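Protokoll Hausversammlung Vekstead, September

So, ich war diesmal mit Schreiben dran, also bitte nicht meckern, wenn's etwas formlos wird! Los ging's um 19 Uhr, wir waren 13 Leute, Leitung hatte Genowefa Kaczorowski.

Zuerst der Dauerbrenner Fahrradkeller. Gemma Dobson hat drei Räder ohne Besitzer gefunden (eins davon mit Kindersitz, schaut bitte nach!). Wer seins wiedererkennt, hängt bis Samstag einen Zettel dran, danach gehen sie an die Werkstatt Gritell. Einstimmig angenommen.

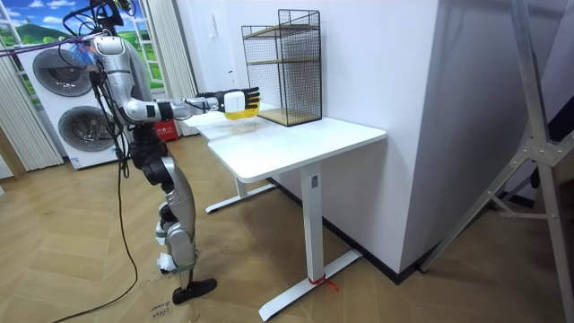

Beim Hoffest wurde es dann lebhafter. Ich hätte ja gern wieder die lange Tafel gehabt, aber die Mehrheit will Stehtische – na gut. Der Grill kommt von Genowefa, Salate bringt jeder selbst mit. Von der Kasse haben wir 88 Euro für Getränke freigegeben, mit sechs Gegenstimmen, denen das zu wenig war.

Die Treppenhausreinigung bleibt vorerst bei Sanon. Gemma holt trotzdem ein zweites Angebot ein und bringt es zur nächsten Sitzung mit.

Offen: Hoflampe, Klingelschild im Hinterhaus. Schluss war kurz vor neun.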